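Chapter 6
Difficulty and Pace

6.1 Why a game must push back

A player who never fails becomes bored, and a player who always fails goes away. Between these two points there is a wide space, and most of the work of a level designer happens inside it. In this chapter we study how difficulty is built, how it is measured during testing, and how it can be changed late in production without breaking the rest of the game.

We will use one game through the whole chapter. Jimness is a puzzle and exploration game for PC, made by the small studio Derosier. The player restores power to a flooded mining town called Clakham, one district after another. It has 80 levels, and the studio kept good records of every test, so we can see where the designers were wrong as well as where they were right.

The first public test was held in February. The testers made 3397 attempts at the levels of the first district, and 927 of these attempts were at one level, the pump house. The lead designer, Kolbrún Riis, had expected this level to be easy. It has only two switches and one door. But the door opens on a timer, and the timer was never shown to the player before this moment. People understood the puzzle quickly. They did not understand that they had to run.

This is a common mistake, and it has a name in this book: hidden demand. A hidden demand is a skill that the level requires but that the game did not teach. Please keep the term in mind, because we will come back to it in sections 6.3 and 6.5.

Riis did not make the timer longer. She added a small room before the pump house, where a slow gate closes behind the player with a loud sound. The room contains no danger and takes a few seconds to cross. In the next test the pump house was no longer the hardest level of the district – it was not even among the first five.

Difficulty is also a question of pace. Three hard levels in a row feel harder than the same three levels with a quiet one between them. Mārtiņš Grigaitė, who wrote the level tools for Jimness, drew the whole game as a line on paper, with high points for the hard levels and low points for the calm ones. We call such a drawing a pace line. You will draw your own in the exercises, and you will need paper, a pencil and some patience.

Before you read further, you should know the following words from Chapter 5: goal, obstacle, feedback, checkpoint. If one of them is not clear to you, return to section 5.2. The Michalski table at the end of that chapter is also needed here, especially its second column, where a player's time is given in steps up to 200.

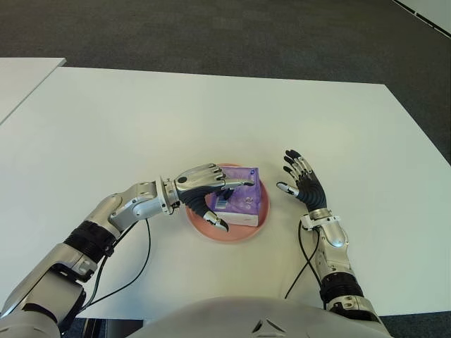 6.2 Three kinds of difficulty

Difficulty of the hand is about speed and precision. Difficulty of the head is about understanding. The third kind, difficulty of memory, appears when the player must carry information from one place to another. Most levels mix them, and a designer should be able to say which one is the strongest in each level.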